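The Dishes Are Still Mine

7 min read

Every spring I get a wave of mail telling me the chores are over. This year it started with a press kit from Jindeo, which makes a two-armed machine it calls a home helper, and it ended in June with a neighbor asking me over the fence whether she should hold off on replacing her dishwasher. I told her to buy the dishwasher.

I don't hate robots. I worked 11 years in a shop that packed plumbing fittings, and the one arm we had there was the best coworker on the line. It picked up a brass elbow, turned it over and put it in a tray, and it did that all shift. But the elbow came down the same chute at the same angle every time, and somebody on our side made sure of it. When a bent one came through, the arm stopped and a person walked over. That was the deal, and it was a fair one.

A kitchen counter has no chute. Mine this morning had a cereal bowl, two pens, a phone charger, half an onion in plastic wrap and a permission slip with jam on it. Clearing it took me less time than reading this paragraph took you. I also knew, without thinking, that the slip had to be signed and the onion could go. Show me the machine that knows about the slip.

The Jindeo video shows a counter with one mug on it. The mug is moved to a sink. I watched it four times, mostly looking for the cuts, and there are 53 seconds of it with at least three places where the light on the wall jumps. Steren, another outfit after the same money, is at least willing to put a success figure in its brochure: 957 good grasps out of 2,113 tries on what it calls everyday objects. I respect them for printing that. I would also not let anyone with that record carry my plates.

People who work on these things will say I'm being unfair, that the videos come from marketing and the real work is going on at benches like any other. Fine. The benches are more interesting anyway. They have the same junk on them that my house has, pens and tape and scissors and a rack of plates, and they show how much of the job comes down to one small piece of plastic touching another. Two grippers meeting fingertip to fingertip over a table is serious work. It's also a long way from supper.

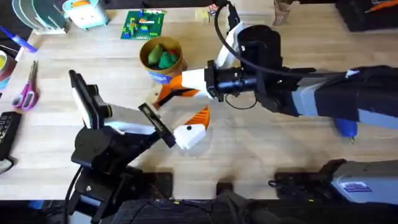

What a hand does for free

Think about passing a wet glass to somebody. You loosen your grip when you feel them take the weight. Neither of you looks. You have done it since you were five and you have dropped maybe a couple of glasses in your life. For two machine arms, that handoff is a project. Each one has to know where its own fingers are, where the other one's fingers are, how hard is too hard, and when to let go.

Then change the object. A pair of scissors wants to be held one way and a floppy dish towel hardly wants to be held at all. A roll of tape is easy until it's lying flat. A green pepper is slick, it dents, and no two are the same shape. My old arm at the packing shop would have been sunk by a bag of peppers.

Rhona Gourlay ran the floor there for most of my time and now buys equipment for Saragih, a contract packer two towns over. I called her because she spends real money on this stuff. She had a Jukura unit in on trial last winter to put mixed items into gift boxes. "It was good at the soap," she told me. "It was okay at the candles. We had a guy standing next to it for the socks." She sent it back. She would take it again tomorrow if all she packed was soap.

That guy standing by for the socks is the part the sales talk leaves out. In a shop you can sometimes afford him, and if the machine does enough soap he pays for himself. At home the guy is you. You would stand in the kitchen watching a large, slow, costly thing think about a fork, and you'd be ready to grab the fork.

The 50 percent answer

The best argument against me is that half a helper is still a help. My brother-in-law makes it every Thanksgiving. If it only clears half the table, he says, that's half you don't clear. I don't buy it. Half a table cleared by something I have to check is a whole table I've had to look at, and then I still have to get up.

So here is what would change my mind. Put one in a house with kids for a month, with no one from the company in the room. Don't tidy first. Leave the camera running and show me all of it, including the night it drops the gravy boat. If at the end of the month the family wants to keep it, and would pay for it, I'll write a different column.

Until then I'd spend the money on the dishwasher. It has been doing one chore in a closed box for decades, and it leaves the loading to us.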